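Home | Diary | Shop Notes | Write to Me

October 22, 2021

Well, the Tannous order finally went out this morning, and I'm so glad to see the back of it that I bought myself a pastry on the way home. It was 2000 clips in the thin stainless, the ones with the little hooked tail, and the old Stoveck press fought me on the tail the whole way (it always does when the weather turns). I ended up shimming the lower die again, the same as I did in January, and after that it ran sweetly until lunch.

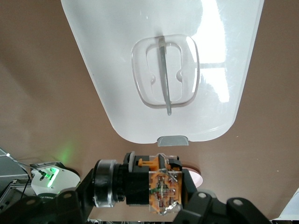

Irel wants brackets next, 363 of them, an odd number that I've stopped asking about. They'll be in the softer steel with six bends apiece, and I spent most of the afternoon working out which bend has to come first so the part doesn't foul the punch. I do love that kind of puzzle, even when I get it wrong twice before supper! Scuffs are my other worry, as Irel likes a clean face, and I know how quickly anything gets marked up in a shop like ours. Even a plain white plastic container picks up its faint scratches, so I can't be surprised when bare steel does. I may try a sheet of film over the die.

Onik called about the wire too. The price is up again, and delivery is over four weeks now, so I'd better order tomorrow and grumble later. Must remember to oil the feeder before bed.

6 comments | 4 shares

Back to top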